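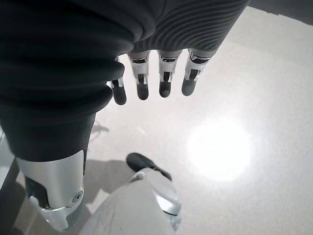
Four fingers and a thumb, pointing down at the floor

Can a robot put the stock away and shut the drawer yet?

Rutilio Olvera
Hello all, and a happy new year to anyone still saying it (it's only 2nd January, so I think I'm allowed). I look after the stockroom at a small physiotherapy practice in Ulwood, and part of my job, the part I like least, is going round the drawers at the end of the day. Open, look, top up, straighten whatever has fallen over, push shut, next one. It takes me 25 minutes if I'm left in peace, which I never am, and my knees have views on the bottom row.

My boss came back from a trade day very taken with a talk on humanoid machines and has asked me to find out whether one could do the drawers by March. I said I'd ask people who know more than I do! I'm not against it at all, I'd happily hand the bottom row over tomorrow. But I watch my own hands doing it and there's such a lot of small stuff going on, feeling for the edge of a drawer, picking up a packet that's lying flat with nothing to get hold of, that I can't tell whether we're nearly there or miles off. Has anyone tried it, even at home with the kitchen drawers?

Maruyama
What a nice question, and I'm glad you started with your own hands, as that's where I'd start too. I spent a good few years setting up machines in a packing shed before I retired, and I still go along to see what's new whenever somebody will let me in.

Opening and closing is the part I'd feel most hopeful about. A drawer only goes one way, and if the handle is long and the runners are decent, a robot hand doesn't have to be terribly clever about it. Sticky runners are another matter. You and I lean in a bit and give it a wiggle without thinking, and a machine has to notice that it's stuck in the first place.

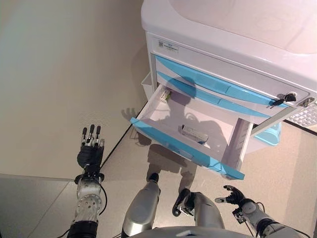
Drawer out, with a small white box lying in it

A little carton like that is where I'd slow down and watch. Flat things on a flat surface are a nuisance. The fingers need to get either side of it, or slide it up against a wall and tip it, and the whole time the arm mustn't knock the front of the drawer. Shiny white drawers don't help the cameras much either, and nor does the robot's own shadow when the light is behind it. I've seen good systems go off and look for something that was only a patch of dark.

Then there's the bit you called "look". Is it the right packet, is it in date, is it the last one? With barcodes facing up that's easy enough, but yours won't be facing up, will they? Mine never were.

So for March I'd say no to the whole round, and a cautious yes to a trial of one easy drawer with somebody standing by. Ask whoever gave the talk for a long run filmed in one go with no cuts, and ask how often a person had to step in. If they say seven times in 80 goes, that's a decent and truthful sort of answer and you can plan around it. If they say never, I'd ask again!

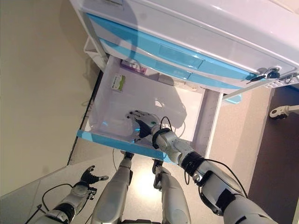 Trorkell
I'm gloomier than Maruyama, I'm afraid. A trial with someone standing by means you've got a person doing nothing next to a machine doing their job slowly. Get pull-out baskets for the bottom row and save your knees.

Wallar
don't know about robots but we put dividers in all ours and it cut the straightening right down, some 1,000 little packets and they mostly stay where they're put now. might be worth doing first whatever you decide

Rutilio Olvera
Thank you all, this is so helpful. I've passed on the bit about the film with no cuts and my boss has gone rather quiet. Wallar, did you buy your dividers or cut them yourself? Our drawers are an odd depth and I can't find any to fit.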